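Murkthorpe Harness and Breeding Association
Minutes of the April committee meeting, held at the clubrooms, 7.30 p.m.

Quorum present. Two apologies received. The minutes of the previous meeting were taken as read and approved.

1. Stallion roster
The stud farm at Segura has confirmed that Koltar will stand a second season at Murkthorpe. He covered 90 mares last season. The farm asked whether the association would again promote him at the spring parade. Agreed, on the same terms as last year.

It was reported that Riter is retired from stud duty on veterinary advice. He leaves 421 registered foals. A short notice will go in the next newsletter — the secretary to draft.

2. Foal registrations
Late forms are still a problem. The cutoff stays at 5 p.m. on the last day of the month, and forms without a DNA kit number will be returned to the breeder. A motion to raise the late fee was put and lost.

3. Finance
Balance in the general account is $948 after the hay bill. Entry money for the yearling show is to be banked within a week of the show. Members paying stall fees in cash must ask for a receipt.

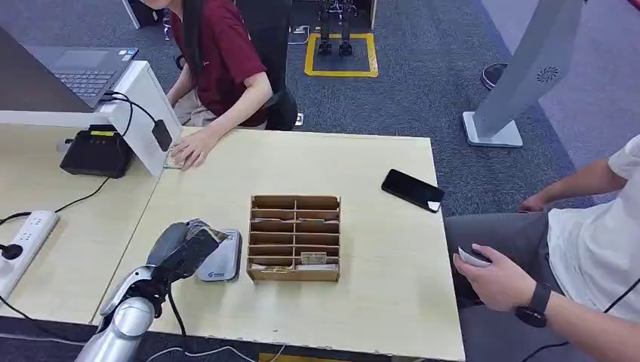
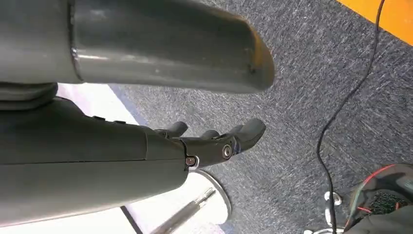
Two invoices for track grading were passed for payment. The third was held over, as it lists a date when the track was closed.

4. Yearling show
Classes will be the same as last year, with colts and fillies judged separately. The judge's travel costs were approved. Handlers must wear helmets in the ring. One member asked for a class for geldings and this will go on the next agenda.

5. Track and stables
The rail on the back straight needs replacing between the gate and the water trough. One quote is in and a second is to be obtained. Stable block B is to be cleared before the show so the drains can be flushed.

6. Other business
The float parking rule was discussed again. No change — floats stay on the north side.

Meeting closed 9.10 p.m. Next meeting in May, same time and place.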